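Celtavcombe Neighbours Help Board
Home & Household > Tidying and storage

Where do you all keep your keys? We lose ours every single day

Posted by plumjam_1874
Seen more than 1000 times

We moved into a ground floor flat in April and I love everything about it except that it has no hallway. The front door opens straight into the living room, so there's no hook, no shelf, no little table, nothing. Keys end up in coat pockets, down the sofa, in the bread bin (twice!). There are two sets for the flat, plus the shed, plus my mum's, plus a bike lock key that I'm frightened of losing as the lock cost more than the bike.

I can't drill into the walls because it's rented and the agreement is very firm on that. I tried a stick-on hook from Thygesen and it held beautifully until I hung the whole lot on it at once. I'd love to hear what works in a small place. Cheap is good, ugly is fine!

3 replies

thimbleandtwine

Oh, I love this sort of problem! We had the same layout for years, door straight into the lounge, and what sorted us out was giving the keys a place that is only for keys. Ours was a shallow dish from the Plulell shop, the seconds shelf at the back, and it sat on the windowsill nearest the door. The rule was that nothing else went in it. No coins, no receipts, no batteries that might still be good.

A few things I'd do before you buy anything:

Split the bunches up. One set for each of you with only what you use daily, and then a spare set with the shed and your mum's. A huge bunch is a pain in the pocket, so it gets put down in silly places.

Put something bright on each ring. A ribbon will do, or a bit of wool. I can spot mine from across the room now and it makes me absurdly happy.

Stand inside your door with your shopping and see where your hand goes. Mine went to the windowsill every time, so that's where the dish went. Yours might go somewhere else entirely.

With the stick-on hooks, clean the wall first and leave them overnight before hanging anything. I've had good ones and bad ones, and they were all fine with a single light set.

gaz_upstairs

get a bowl

marrowfat

Seconding the dish, but if you haven't got a sill or a shelf near the door, try a little plastic stool! I'm completely sold on them. They weigh nothing, you can wipe them down in seconds and you can pick the whole thing up when you want to hoover. Look for one with a raised rim round the top — even a slight one is a help when you drop your keys down in a hurry. Mine's red, so I can't miss it.

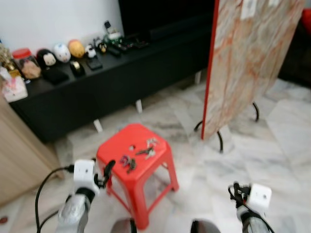
Two bunches of keys on the red stool, with the TV unit behind.

We used to put everything on the TV unit and it was hopeless. Tissues, jars, ornaments, you name it, it all lives up there, and a bunch of keys just vanishes among it. A small top is much better because you can see the lot in one glance. Have a look in Buver if you're near the retail park, they usually have a stack of stools by the buckets. Any colour will do so long as it stands out from your floor.

The one drawback is that visitors will try to sit on it, so check for keys first!

plumjam_1874

Thank you both (and gaz)! I did the shopping bag test and my hand went straight to the arm of the sofa, which explains a lot. There's just enough room beside it for a stool, so I'm off to Buver after work. I've already taken the shed key off my ring and tied some yellow wool on what's left. Will report back on the bread bin.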